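Chapter 7
Learning to Fold from Demonstration

Folding a garment is easy to show and hard to write down. A person who folds a shirt makes dozens of small choices about where to grip and how far to pull, and could list very few of them afterwards. For this reason most current work on cloth starts with recorded demonstrations, and a policy is trained to copy them.

This chapter follows one such study, the Flokavance folding trials. The group collected 2,502 demonstrations with two arms and trained a single policy, Flino, on all of them. A second policy, Stisisa, was trained on only 819, chosen so that each began from a different starting shape. Section 7.3 compares the two.

Both policies take in wrist and head views together. The head view gives the shape of the whole garment — the wrist view gives the small area around the fingertips.
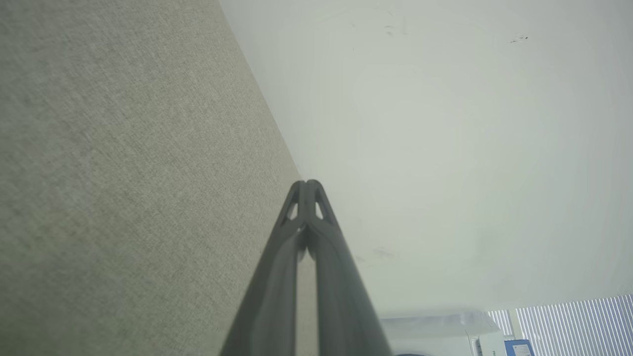
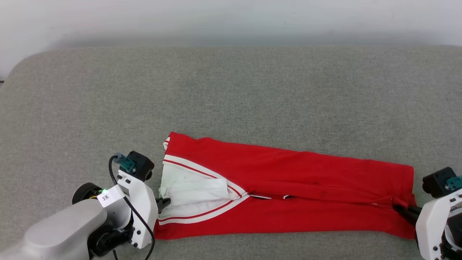

Each policy predicts 30 steps of motion at a time and then looks again. Short predictions make the arms hesitate, while long ones carry on after the cloth has slipped. We return to this choice in Section 7.4, using the 338 failed folds in the Kaewkla test set.

Readers who have not met behaviour cloning before should read Chapter 5 first.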